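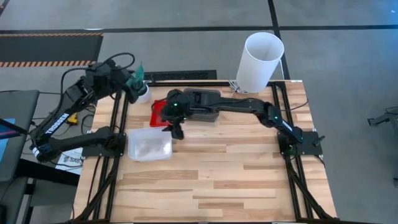 Feb 23, 2020

I finally got the right arm to close the same way 200 times in a row, and I am so pleased about it that I'm writing it up before I've had dinner.

If you've been following along you know the cell has two arms, bolted down on opposite sides of one table, and that the left one has been a sweetheart from day one. The right one has been fussy since November. It would pick up a cup just fine, put it down, go back to home, and then on the next run the fingertips would meet a hair to one side. Only a hair! But a hair matters when you're trying to pinch the rim of a plastic box and lift it straight up.

My first guess was the calibration script. My second guess was also the calibration script (I wrote it, so it's always the first suspect). I spent two evenings stepping through it line by line and found one real bug, a sign error in the wrist roll that only shows up past a certain angle, and fixed it, and the arm did exactly the same thing as before. So that was a nice bug to find and it had nothing to do with anything.

Then Guido Longo came by to drop off some hardware and asked if I'd checked the fingers themselves. I had not checked the fingers themselves. I'd been treating the gripper as one solid lump of truth at the end of the arm. He wiggled the right finger with his thumb and it moved. You could hear it, a tiny dry click.

What had happened is pretty simple once you take it apart. Each finger sits on a little carriage and is held by 2 screws, and the screws on that side had backed out just enough to let the finger rock under load. With nothing in the gripper it looked perfect. Put a bit of squeeze on it and it leaned.

Here's what I did, in case you have a similar setup and a similar headache.

Power off the arm and support the wrist before you let go of anything. I use a folded towel on top of a shoebox. Take the fingers off one at a time and keep the screws from each side apart. Clean the old threadlocker out of the holes with a pick, wipe everything down with alcohol, and let it dry completely. I was impatient the first time and had to redo it.

Then fresh threadlocker, the removable kind, one small drop per screw. Run both screws in until they just touch, square the finger up against the carriage, and only then tighten, going back and forth between the two. If you crank one all the way down first, the finger twists with it and you've built yourself a brand new version of the old problem. Ask me how I know!

Let it sit overnight. I know, I know. Go to bed.

The morning after, I did the zero. I close the gripper slowly by hand until the tips meet, write down the encoder number, open it, and do that 5 times. Before the repair my five numbers were all over the place. This time they came out 1661, 1661, 1661, 1661 and 1661, and I may have yelled. That number goes in the config file as the closed position, and everything else gets measured from there. 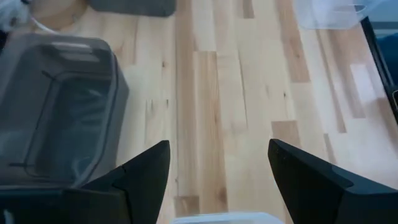 The wrist camera is the other half of the job, and I think it's the part people skip. Any time the fingers come off you should look at where they land in the camera's view afterward, and compare it with a saved view from before. I park the gripper open over the table with some junk lying around, so there's detail at different distances to judge against. The butcher-block top is wonderful for this, by the way. With the two black tips held apart you get one darker, amber-colored strip of wood running up between them, and that gives me a line to check by eye before I trust any software. The gray container over on the left is handy too, with the tip of the left finger coming up right beside its corner. If a fingertip has shifted compared with the saved view, I go back and square it again.

After that comes the cable check. Move every joint to both ends of its travel, slowly, and watch the cable the whole time. It needs a loose loop near the wrist, with enough slack that nothing pulls when the wrist rolls over, and not so much that it can snag on a bin. I had the loop on the right arm a little tight, so I gave it more room while I was at it.

Brahim El-Sayed asked in the comments last time whether I'm still using Atum for the logging. Yes! It's a bit clunky to set up but I love that I can put a run from this week next to one from November and see the squeeze curves on top of each other. The old ones have a funny little shoulder in them right where the finger must have been leaning. It was sitting in the plots for months. I had even noticed it, and had written "grip foam?" in my notebook, and moved on to something else.

Maintenance list for the cell now has a new line on it: wiggle all four fingers, every Tritby run, before power on. It takes no time at all.

Next up is teaching the two arms to hand a cup across the middle of the table without arguing over it. I've got the left arm's half of the motion working, and the right arm's half should be a lot easier with a finger that stays put. I also owe Guido a coffee and the return of his good hex drivers, which are still on my bench.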